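Chapter 7
Handling Soft Things: The Laundry Project
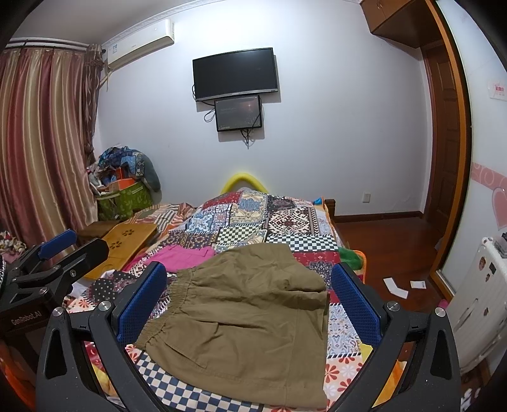 Figure 7.1 A pair of shorts on a patchwork-print bedspread, with the blue-padded fingers of a hand-held gripper to either side.

If you have worked through the earlier chapters in order, you will by now have picked up a good many wooden blocks, plastic cups and tennis balls, and I hope you have grown rather fond of them. A block is a very patient sort of object. It has the same six faces whichever way you put it down, and if you squeeze it a bit too hard it stays a block. Clothes are another matter altogether, and the next few weeks of your course will be spent getting to know them.

The project in this chapter grew out of an after-school robotics club that met in the old needlework room at Sirar. The club had entered the Mok Challenge, a regional competition for school and college teams, and the task set that year was to fold a small pile of mixed laundry on a surface of the team's own choosing. Most of the members had expected something with wheels. There was a fair amount of grumbling in November, and then somebody brought in a bag of clothes from home, and the grumbling gave way to an argument about the proper way to fold a pair of shorts, which went on happily until it was time to lock up. I have seen the same argument start in every class I have taught since - do let it run for a while, as it is the beginning of the work.

Think for a moment about how you would describe a pair of shorts to someone who had to fold them wearing thick gloves. You might begin with the waistband, which is gathered and elastic and pulls itself into ripples. Then there are the two legs, which on a good day lie one beside the other and on a bad day are rumpled in quite different ways. In Figure 7.1 the upper leg has a small puckered knot of cloth near its end, while the lower one lies flatter, with a stitched seam running down to the hem. A person smooths a pucker like that with the side of the hand and thinks no more of it. A gripper with two fingers has to take hold somewhere, and where it takes hold decides what the rest of the cloth will do.

The background matters too. The club began its practice on a plain grey table and was very pleased with the results, and then carried everything over to a busy patterned cover and found that the software, a small student package called Fudix, could no longer tell where the garment stopped and the bedding started. Checks, flowers and stripes all have edges of their own, and an edge was the very thing the program had been told to look for. We shall come back to this in Section 7.3, where you will try the same garment on several covers and keep a record of what happens.

You will be working mostly with a hand-held gripper. This lets you make the movement yourself, at your own pace, while the camera records what the fingers do, and the recordings then become the lessons from which the robot arm learns. The Sirar club made 1,172 recordings over the season. When they sat down to sort through them they set aside 279, mostly for the simple reason that the person holding the gripper had changed their mind halfway through a fold. That is a very human thing to do, and you will certainly do it too, so leave yourselves time for sorting. A single good session produced around 23 usable folds, and your own group may manage more or fewer.

Before you start

Each group will need one hand-held gripper, a notebook, and a pile of clean clothes of different kinds. Include something stretchy, something slippery and something with a fastening. The worksheets and a blank recording log are in the Iltell folder that came with this book.

Read Section 7.1 first, even if you are itching to begin. It gives names to the parts of a garment and to the basic movements - pinch, lift, drag, lay and smooth - and the rest of the chapter uses those names throughout.

7.1 Where to take hold

Lay a garment on the table and look for its strongest edges.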